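The Teal Room

My aunt left me her house in Trindham on the condition that I didn't paint anything beige. She had it written into the will, in those words, and the solicitor read it out in the same voice he'd used for the superannuation. My sister laughed so hard she had to go and stand in the car park.

I'd never owned a house. I'd never owned a fridge! I drove up in April with a mattress, a kettle and a box of books I'd been moving from flat to flat without opening, and the first night I slept in the hallway as it was the only part of the place where the windows didn't rattle. The house smelled of mothballs and toast. Every cupboard had a smaller cupboard's worth of stuff in it: bread bags folded into triangles, rubber bands on a doorknob, a biscuit tin with other people's spare keys. I found a receipt for 1000 clothes pegs. I never found the pegs.

What I did find, behind the linen press, was a door. It had been wallpapered over, not very well, and when I leaned on it to get my boot off (muddy, long story) it gave a little sigh and went inwards. Behind it was a room hardly bigger than a pantry, with a bare bulb and a stack of paint tins and, rolled up in a bed sheet, the wallpaper.

She'd told me about it once. I was nine, I had the chickenpox, and she sat on the end of my bed and said that one day she was going to make a room that felt like being inside a jewellery box. She'd ordered the paper from Kiltton, and it had cost her 200 dollars in a year when that was real money, and my uncle had not spoken to her through two whole Sunday roasts. I'd always thought she made it up. She made up a fair bit. She told me for years that the horse in the back paddock was retired from the police.

So I decided to do the room. I had no idea how. I rang the hardware shop and the bloke said I wanted Norolix for the walls and that I'd want to let it go tacky first, and I said tacky was very much the idea, and there was a silence on the line. I bought white tiles and dark grout. I bought a spirit level that I still can't really read. My sister came up for the weekend to help and mostly sat on an upturned bucket eating grapes and telling me it was crooked.

By winter it was finished, give or take a skirting board, and on July 17, 2024 I wrote that in pencil on the back of the door, next to where my aunt had written her own date and then crossed it out.
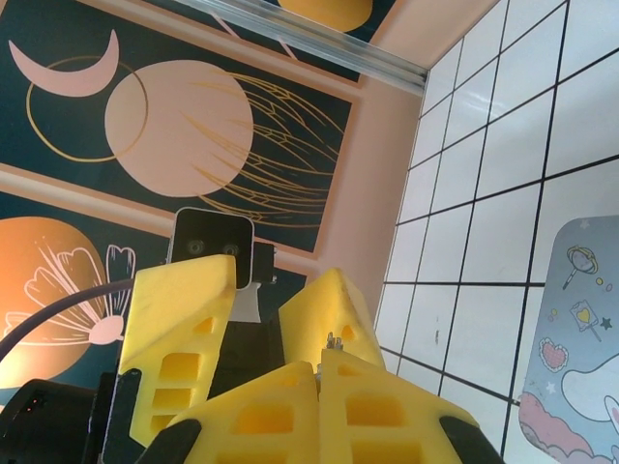
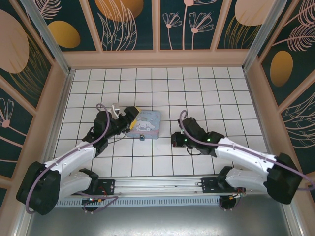
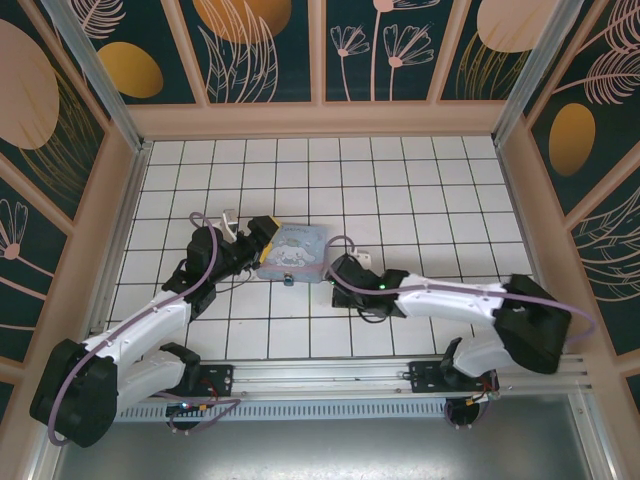
People always ask me if dark wallpaper makes a small room feel smaller, and I tell them of course it does, and so what? Small was what she wanted. She wanted to shut the door and have it close round her like a coat. It took me three goes to get the first length straight, and I swore at it in ways I hope she couldn't hear, but once that deep teal was up with the pink line flowers running over it, and those gold ovals sitting among them like somebody had dropped egg yolks in a pond, I stopped minding how long any of it took. My sister wanted the trim white. I held out for a pale peach and I was right, and she has admitted it in a text message, which I have kept. As for the little dog, the white cartoon one on the light blue, with the tiles all round him, he'd come from my sister's handbag in the first place and I'd grown too fond of him to hand him back.

I should explain about the handbag.

The weekend she came up, she'd brought something for me and couldn't find it. This is a woman who once lost a casserole in her own freezer. She tipped the whole bag out on the new tiles (the grout had only just gone off, I nearly fainted) and out came tissues, a bus ticket, half a muesli bar, two left earbuds, and the little white dog. She'd forgotten she had him. She said our aunt had pressed him into her hand the last time she visited and told her it was for the room. What room, my sister had said. And our aunt had said oh, your sister will know, and gone back to watching the cricket.

I didn't know. I've had a long think about it and I still don't. I'd had the chickenpox and a high temperature, and whatever else she told me that afternoon went straight through me. Maybe there was more. Maybe she'd described the whole thing down to the last shelf, and I lay there scratching and thinking about the police horse.

We sat on the floor with our backs against the wallpaper, carefully, and tried to work it out. My sister reckoned it was for putting something in, a key maybe, and that set us off through the biscuit tin again. There was a brass key with a paper tag that said YAGI in our aunt's capitals. Neither of us knew what a Yagi was. A dog? A boat? My sister thought it was a brand of sewing machine. I rang our mother, who said it was the name of the little motel by the lake where our aunt used to go for a week every spring by herself, and why on earth were we ringing at ten at night.

By herself! We'd been told she went to a cousin's.

I'd love to say we drove out there the next morning and found a locked drawer with 2000 letters in it, all tied in ribbon. We did drive out. The motel was gone. There was a car wash, a fairly good one, and we put the car through as we'd come all that way. My sister bought us each a pie and we ate them looking at the lake, and she said, with her mouth full, that it was probably the only place nobody asked our aunt what was for tea.

I've thought about that more than I expected to. She had that paper rolled up in a sheet for the better part of thirty years. She had tiles picked out too, I found the sample wrapped in newspaper, plain white, so at least I'd guessed that bit. She had a door covered over so that my uncle would stop going on about it. And every spring she packed a bag and went and had her room somewhere else.

My sister's been up again since. She's got opinions about a lamp. She wants a chair in there, a proper low one you can put your feet under, and she's found it online and sent me the link four times with different numbers of exclamation marks. I've said yes to the chair. I've said no to the lamp, as it's shaped like a pineapple, although I can feel myself weakening.

The brass key is on a nail by the kettle. The other evening I took my tea in and shut the door and sat on the bucket for a while. It was raining and I could hear the hall windows going. After a bit the cat from next door started up outside, wanting to be let in, and I told her she'd have to wait till I'd finished my biscuit.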